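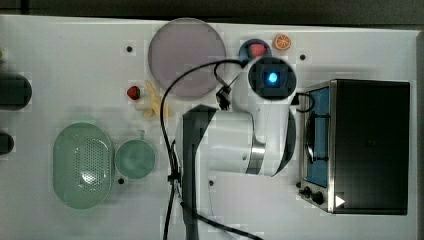 Fig. 1: The cell from overhead, arm folded, with the cable looped over the left side of the arm.

Looking after a table-top kitchen cell: project report, Irnau workshop, 9/29/19

1. What we were asked to do

The brief was to take over one robot cell for the August block, keep it running, and write down what keeping it running involves. The cell is a single arm on a white table with toy kitchen things on it: a plate, a bowl, a colander, a cup, pretend fruit and a little oven with knobs. It came to us with a handover sheet from the group before, which said the cell "needs no regular attention". We did not believe this and we were right not to, although for other reasons than we expected.

We had guessed that the arm would be the trouble. In 547 logged cycles the arm itself never gave a fault. Nearly everything that stopped us was a cable, a screw or something on the table that had crept out of place.

2. Cables

The cable to the wrist goes over the arm in a loop and then runs down beside the dark lower segment. The loop has to be long enough for the wrist to turn fully and short enough not to drag across the plate. The sheet gives no length for it. We tried the spiral wrap sold as the Pesard kit, which is meant to solve exactly this, and took it off after two days. It made the bundle stiff and the wrist had to pull against it at the end of each turn. The supplier's leaflet shows it on a much bigger arm.

In the end we set the loop by hand: turn the wrist as far as it will go one way, give the cable a hand's width of slack, clip it, then turn it the other way and look again. It is not clever and we can't claim it is the best length. It did cut the stops. In the first week the connector worked itself half out on two occasions, and after we moved the clip it did not happen again. One could say we got lucky. We only had the one cell, so there is nothing to compare it with.

3. Where things sit on the table

The program uses stored positions for the oven and the plate. When either is nudged the arm goes to where it used to be. The previous group dealt with this by re-teaching the positions every morning, which takes ages and, in our view, hides the problem. The tabletop already has small holes in it, so we measured from those instead and wrote the distances on a card. Putting the oven back by the card takes a minute or so.

The loose items are another matter. Bottles are the worst, as a bottle lying down can point anywhere, and the gripper has to come to it at a sensible angle. 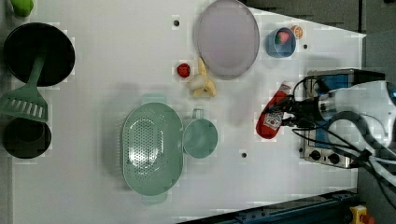 Fig. 2: Gripper close to the ketchup bottle, which lies at a slant. Emergency stop at bottom right.

We marked a grip as good only if the item was still held after a slow lift. The handover sheet counted a grip as good when the fingers closed, and this probably explains why its success rate looks so much better than ours. We have left that rate out of this report. Anyone comparing the two sets of notes should know they do not measure the same thing.

4. The daily check

This is the list we ended up with, done with the arm stopped:

Press the emergency stop, see that the cell reports it, release it.
Look along the cable from wrist to table for flat spots or shine.
Push the wrist connector home with a thumb.
Check the gripper screws with the short key, without forcing them.
Put the oven and plate back by the card.
Wipe the fingers with a dry cloth.

The Paiva guide, which the course gives out, also asks for a full calibration each week. We did it on schedule and the numbers never moved enough to matter. We would drop it to once a block, or after a knock. Our tutor disagrees, and a month is admittedly a short time to judge by.

5. What we are not sure about

The gripper screws needed a slight turn on some mornings and none on others, and we never found a pattern. Thread lock was suggested — we were not allowed to use it on shared equipment. We also don't know whether the cable is wearing inside, where a daily look tells you nothing. The cell moves to the Hirnport site next term, and we have asked that a spare wrist cable goes with it. The card with the distances is taped inside the lid of the tool box.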